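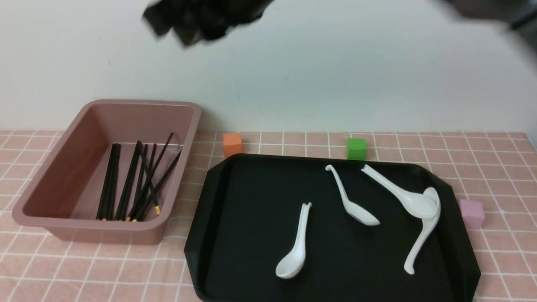
Chopsticks
Last updated 19 Jun 2021
Home | Tableware | Kitchen | Eating customs | Index

Chopsticks are pairs of matching sticks used to pick up food, and they are among the oldest eating tools still in daily use. They are the main utensil across much of East Asia and a familiar sight on tables almost everywhere else. A pair has no moving parts and no hinge, yet it can lift a single grain of rice, pull a fish off the bone, or swirl a nest of noodles into a bowl of soup. Few household objects do so much with so little!

Origins

Sticks for handling food were known in ancient China, and the earliest ones were probably cooking tools, good for reaching into a deep, hot pot. Their use at the table grew over many centuries, alongside the habit of cutting food into small pieces before cooking. From China the custom spread to Korea, Japan and Vietnam, and each place gave the sticks a character of its own.

Shape and regional styles

Chinese chopsticks tend to be long, with a squared upper part and a blunt, rounded tip. The extra length is handy for shared dishes in the middle of a large table. Japanese chopsticks are usually shorter and come to a fine point, which makes them wonderful for fish with small bones. Korean chopsticks are often metal and often flat, and they are commonly set out with a long-handled spoon. Vietnamese pairs are generally long and made of wood or bamboo.

Materials

Bamboo and wood are the classic choices. They are light, they grip well, and they don't carry heat to the fingers. Lacquered wood adds a smooth, shining skin that can be plain black or red, or worked with shell and metal powder. Metal lasts for decades but is slippery until you get used to it. Plastics such as melamine are common in restaurants and school dining rooms.

Color and decoration

Glossy black is a great favorite, and for good reason – it flatters nearly any bowl or tray. Decoration is normally kept to the thick end, well away from the food. Gold-colored bands are a typical touch, sometimes a single ring and sometimes several close together. In a mixed drawer these marks do real work, as they let you match up partners quickly. The collector Ermanno Fabbri, whose Tarbridge display ran for one February and drew far more visitors than expected, arranged his sticks entirely by their bands and paid no attention to age or country. It was a delightful way to see them.

Storage

Chopsticks are kept in all sorts of ways. Upright jars suit a small kitchen counter, and lidded boxes are usual for a good set. Where there are many pairs, an open basin or shallow bin is hard to beat: the sticks go in as a bundle and can be grabbed by the handful at serving time. Sloped sides help, and so does a smooth rim with no sharp edge to scratch a lacquered finish.

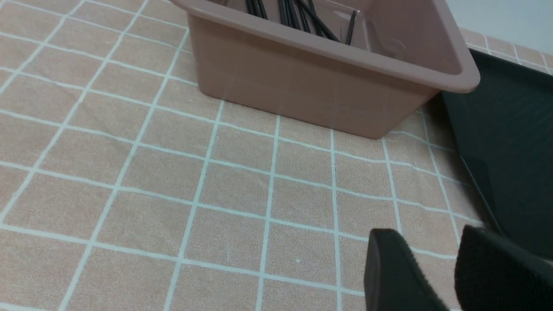

Loose bundles do tend to cross and fan out, so tidy-minded people turn all the tips the same way before putting the bin down. Hadiza Lawal's household handbook, The Sodberg Table, suggests keeping the tips pointing away from whoever is reaching in, so that hands touch only the thick ends. The same book has a lovely chapter on trays and cloths. Lawal is very fond of a checked or gridded tablecloth, where the lines make it easy to set each pair straight.

Washing and care

Plain wood and bamboo should be washed by hand in warm water and dried soon afterward. Lacquer needs a soft cloth – a scouring pad will dull it in no time. Long soaking is bad for both. Many plastic and metal pairs can go in a dishwasher, though thin ones slip through the basket. Wooden sticks that have split, warped or picked up a musty smell are best replaced.

Setting the table

In Japan the pair is commonly laid sideways in front of the diner, tips to the left, on a small rest. In China and Korea it more often lies to the right of the bowl, pointing away from the diner. Rests may be ceramic, wood, glass or simply a folded paper sleeve.

Manners

Customs differ, but some are widely shared. Sticks are not stood upright in a bowl of rice, which recalls incense at a funeral. Pointing at people and spearing food are thought rude. Passing food from one pair directly to another is avoided in Japan, where it echoes a funeral rite.

Learning to use them

The lower stick rests still in the crook of the thumb while the upper one moves like a pencil. Nii Aryee, who taught evening classes in Zatalia, started beginners on small foam cubes before they tried anything edible, and gave them five minutes on the cubes before bringing out the noodles. Peanuts came last.

See also: chopstick rest, lacquerware, serving tray, soup spoon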